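Ellier House Words
Data card and read-me, version 2

What you have downloaded

Ellier House Words is a collection of the words people use at home for ordinary things: the heel of the bread, the drawer where batteries and string end up, the fluff under the couch, the last inch of cold coffee in a mug. It holds 3,023 answers given by 317 people to a questionnaire of 124 questions. We started with one kitchen table and a stack of index cards, and it grew the way these things do, by somebody's aunt hearing of it and wanting a turn.

If you only want to browse, open answers.csv in any spreadsheet program and sort by the column called "thing." That's how most of our friends use it, and it's a perfectly good way to lose an evening. If you plan to do something more serious with it, please read the rest of this page, and especially the part on spelling, where we've made some choices you may want to undo.

What is in the folder

answers.csv – one row for each answer, with the word or phrase as given
questions.txt – the full questionnaire in the order it was asked
people.csv – one row for each person, with an ID, a birth decade, and the place they grew up
notes.txt – longer remarks, typed up from the backs of the cards
changes.txt – what was fixed between version 1 and this one

The columns in answers.csv

answer_id: a running number. There are gaps where we removed duplicates, and we left them as gaps so that older links still work.
person_id: matches the row in people.csv.
question_id: matches the number in questions.txt.
thing: our plain name for whatever was being asked about, such as "bread end" or "guest towel." It's a handle for sorting and shouldn't be read as the correct word for anything.
word: what the person said or wrote.
who_else: who else used the word, in the person's own terms. You'll find "everybody," "only my grandfather," and one very firm "my sister, wrongly."
room: the part of the questionnaire the answer belongs to. The values are kitchen, bedroom, bath, yard, and other.
sure: yes, no, or blank. A "no" means the person told us they were guessing.

How the answers were gathered

The questionnaire began in Gudbridge, where Fedir Kravchuk had been writing down his neighbors' words for years on whatever paper was handy. Arsen Stelmakh talked him into using the same questions with everyone, and between them they worked out the list you'll find in questions.txt. Most people were visited at home and asked the questions aloud over the course of an afternoon. Others filled in a paper form and mailed it back, and a smaller group from Cudska answered by telephone one snowy January, with a good deal of shouting on both ends.

We never offered a word first. A question would go something like, "When bread goes hard and you can't slice it anymore, what do you call it?" and then the asker was supposed to stay quiet. Arsen was better at this than Fedir. Where we know that a word slipped out of the asker's mouth before the person had answered, the "sure" column is blank and there's a line in notes.txt.

Not everyone answered every question, and we never pushed. Some people gave three words for one thing, in which case each word has its own row. Others skipped the yard entirely, having grown up in an apartment, and gave us wonderful answers about stairwells and balconies that we had to squeeze into "other."

The bedroom questions

People warned us that bedding would be dull. It has been the liveliest part of every visit, and it's where the same word most often means two different things under one roof. Ask for a comforter in one house and you'll get a thick quilted cover with no casing; next door it will be the stuffing alone, with the casing called something else again. 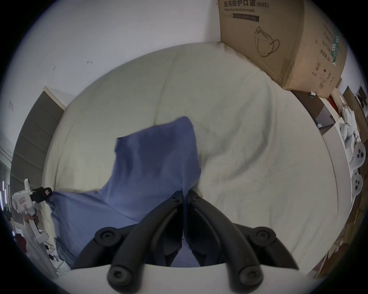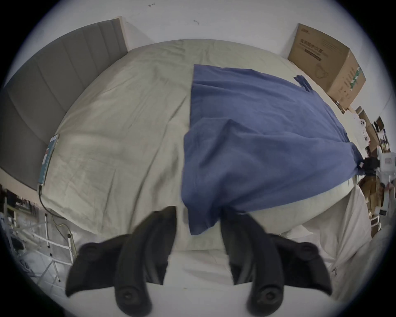

Words for bedding are sorted by the layer they belong to, from the mattress upward, and the layer number is the first digit of the question ID. Layer one is whatever touches the mattress, layer two is whatever you lie directly under, and so on up to the things that are only there for looks or for cold feet. A pale fitted sheet like the one in the second picture is a layer one item for everybody, though we have it down as "bottom sheet," "corner sheet," "stretchy," and "the hard one to fold." The crumpled blue cloth on top of the white duvet in the first picture is a much thornier matter. Something lying on a duvet like that might be answered as a throw, a spread, a cover, or simply "the blue one," and people who call it a cover may use the very same word for the casing of the duvet. We gave loose top cloths their own question in version 2 for this reason, and the older answers have been moved over wherever the card made the meaning plain. Where it didn't, they stayed put, and the note column in changes.txt lists them.

A word of caution on "duvet" itself. Older speakers in our collection often knew it as a store word, something printed on a package, and used another word among themselves. If you're comparing age groups, please check who_else before drawing a line through the chart. A person may have given us the package word out of politeness to a visitor and then used the family word five minutes later when calling up the stairs.

Spelling

We kept the spelling people used on paper. For words we heard aloud, Fedir wrote them down the way they sounded to him, and Arsen went over the list afterward with an eye to keeping like with like. That means "smidgin" and "smidgen" both appear if both were written on forms, but a spoken one will always be "smidgen." It isn't ideal – we know – and if you're studying spelling in particular, you'll want to leave out the spoken answers altogether.

Capital letters are kept only for names. A surprising number of household words turn out to be built on somebody's name, usually a relative and once a dentist, and we've changed those names when the family asked us to. Changed names are marked with an asterisk.

The Zinchenko sheets

The Zinchenko sheets are an older batch of 900 answers that came to us already typed up, and they form part of the total given at the top of this page. They're named for the box they arrived in. They cover kitchen and yard very thoroughly and the bath hardly at all, and the questions were worded a little differently from ours. You can pick them out by the letter Z at the start of answer_id. We think they're a treasure, and we also think you should look at them separately at least once before mixing them with the rest, particularly for anything to do with pots, lids, or chickens.

Things to be careful about

The collection leans heavily toward people who like to talk about words, which may not be the same as people in general. It also leans toward folks who were home in the afternoon. Younger speakers are thin on the ground, and the ones we have are mostly the grandchildren of people already in the collection, so a word that looks widespread may be one family's word several times over. The family column that was promised in version 1 isn't here yet. We're working on it slowly, with coffee.

Please don't use the places in people.csv to draw neat borders on a map. "The place they grew up" was asked loosely, and several people gave two towns and a boat.

A blank in "word" means that the person had no word for the thing and said so. It doesn't mean the question was skipped. Skipped questions have no row at all. This trips up almost everybody the first time, including one of the two people who made the file.

Privacy

Names, street addresses, and phone numbers were left out from the start. Birth years were rounded to decades. If you believe you recognize yourself or a relative in notes.txt and would like a remark removed, write to us with the answer_id and we'll take it out of the next version, no explanation needed.

Using and sharing

You're welcome to use the collection for teaching, research, crosswords, radio, or settling arguments at dinner. We ask that you mention Ellier House Words by name and say which version you used. Changed copies are fine too, provided you say that they've been changed. Please don't sell it as it stands.

Suggested credit line: Kravchuk, Fedir, and Arsen Stelmakh. Ellier House Words, version 2. Released July 4, 2025.

Corrections and new words

Corrections are very welcome, and so are additions, though they go into a waiting file until one of us can ask you the neighboring questions as well. If you send in a word, please tell us who used it, which room it belongs to, and whether you still say it yourself. Letters are read by both of us and answered by whichever one has stamps.

Still wanted for version 3: words for the dip in an old mattress, the chair that clothes get put on, and the gap between the bed and the wall.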